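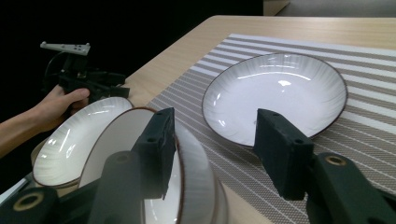

Stefaniia wrote to ask why anyone would bother setting a table for one person on a Monday, when you can eat over the sink and have one fork to wash. She had read my last post, the one on clearing out the kitchen cupboards, and she thought I was making work for myself.

I've been thinking about it on and off since then. I ate over the sink for most of a year after I moved to Pristport, so I know the case for it. It's quick. But I was also eating the same four things, mostly from the pan, and I'd be hungry again by nine.

What changed was the plates. I had 25 of them when I cleared the cupboards, from three different kitchens, and no two stacks sat level. I gave most of them to Teemu Pesonen for his new apartment and kept the white ones with the brown rim. They have fine ridges on the inside of the wall, and sauce gets into the ridges if you leave it overnight, so I rinse them right after eating. That's the only complaint I have.

Then I worked out a place for everything. The placemat goes down first, the striped one. A plate goes toward the back of the mat and the bowl goes in front of it, closer to me. If there's bread or something to share, a second plate goes off to the left on the bare wood. I used to put the bowl on top of the plate like they do in restaurants, but then you have to lift it off to use the plate, and it ends up beside the plate anyway.

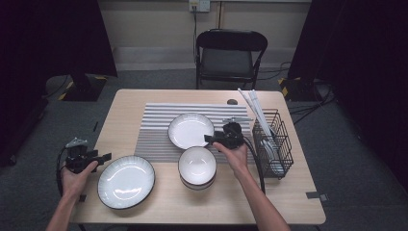

The chopsticks and spoons took longer to sort out. They used to live in a drawer next to the stove with the batteries and the tape. Now they're in a wire mesh caddy that stays on the table all day, on the right. I bought it at Clellach when they were closing the housewares floor. Crumbs fall through the bottom, so I pick it up and wipe under it when I do the rest of the table.

Clearing goes in the opposite order. Bowl first, then plates, then I shake the mat out over the balcony rail. The mat can go in the wash but it comes out a little narrower, and I've only done it twice. Wiping it with a damp cloth is enough unless it's soy sauce.

As for Stefaniia's question, it takes me 3 minutes to set up and maybe 5 to clear, and I eat slower and cook a bit more. Last week I made the lentil soup from the Tagle cookbook and had two bowls of it sitting down. She can keep her sink.
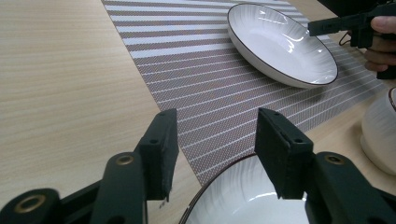
The striped placemat, with one of the brown-rimmed plates.

Next I want to do the shelf above the stove, where the jars are. I have too many lids and I can't match them to anything.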